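Let Us Fail the Quiz

My real estate license comes up for renewal in March, and as usual I have left most of the hours until the last few weeks. I have been selling houses for nine years. In that time I have taken courses in hotel meeting rooms, in the back of a title office, and on a laptop at my kitchen counter. I can remember something from almost every class I took in a room. From the online ones I remember the Next button.

I don't want to go back to the hotel meeting rooms. I drove two hours each way for some of those, and one instructor read his slides aloud with his back to us. Online courses are cheaper and they let people with small children or a second job keep a license they worked for. My complaint is with how they are built, and with the rules that tell providers to build them that way.

Take the timer. Most of the courses I have taken lock each page for a set number of minutes. You can read the page in one minute or in seven, and either way you sit there until the clock runs out. The state wants proof that an hour of credit took an hour. So the agent opens the page, goes off to return a client's call, comes back and clicks. Every agent in my office does this, including the ones who train new agents. The timer measures how long a browser tab was open.

Then there is the quiz. In the last course I took, on agency disclosure, I got a question wrong on purpose to see what would happen. The course told me the right answer and let me pick it. I got my certificate for the full credit. A person could finish that course believing that a buyer's agent owes the seller the same duties she owes the buyer, and the certificate would look the same as mine.

Disclosure is a good example, and it matters to people who will never see our coursework. A couple of years ago I had a listing in Brergate with an old fuel tank in the side yard. The sellers had been told by a neighbor that it was removed. They had no paperwork. The other agent, who was newer than me but fully renewed and up to date, told her buyers that since the form said "unknown," there was nothing more to ask. That is wrong, and it could have cost her buyers a great deal of money. We sorted it out before closing, and she was embarrassed about it. She had taken a course on that very form the winter before.

Fongchan Rattanakul taught the best class I ever had. She ran it for a small school called Sitthichai, in person, with a limit on how many could sign up. She handed out a purchase file with mistakes in it, a real one with the names blacked out, and gave us the morning to find them. I found four and thought I was finished. She sent me back to it. In the afternoon we argued over which mistakes would have killed the sale and which ones a phone call would have fixed. There was no timer, and I still check the addendum dates in the order she showed us.

You could do that online. Put up a file with errors and let people mark it. If they miss the ones that matter, make them do it over. It would take more work to write than another set of slides, and a provider would need several versions so that the answers didn't get passed around. I would pay more for it. My last package cost me less than a decent pair of shoes, and I got what I paid for.

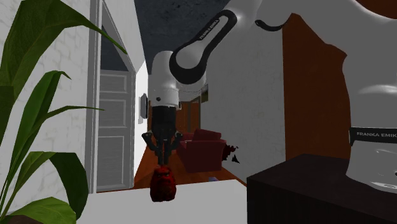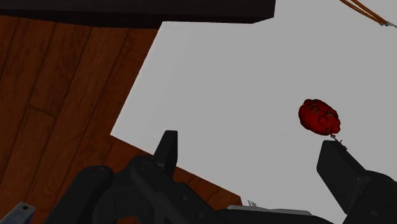

The usual answer from providers is that agents don't want hard courses. I asked a sales rep from Riltivex about this at a trade show, and he told me their customers choose by price and by how fast they can be done. I believe him. I have chosen that way myself, more than once. When every certificate counts the same, there is no reason to pick the course that might make you repeat a section on a Sunday night. That is why I think the change has to come from the commission and can't be left to the schools.

I would ask for two things. First, drop the page timers and test people at the end, with a passing score that means something and questions that don't hand over the answer. If an experienced agent can pass in half the time, let her go back to work. Second, require that part of the hours each cycle be spent on an actual file, marked up and graded. It doesn't have to be the larger part.

Some agents will say this is unfair to those who don't test well. I have some sympathy for that, and I'd allow as many retakes as a person needs. But we handle the largest purchase most families ever make, and they take the license on our wall as a sign that we have kept up.

I have seven hours left to do before the deadline. They are already paid for, and I'll probably do them in the evenings with the television on.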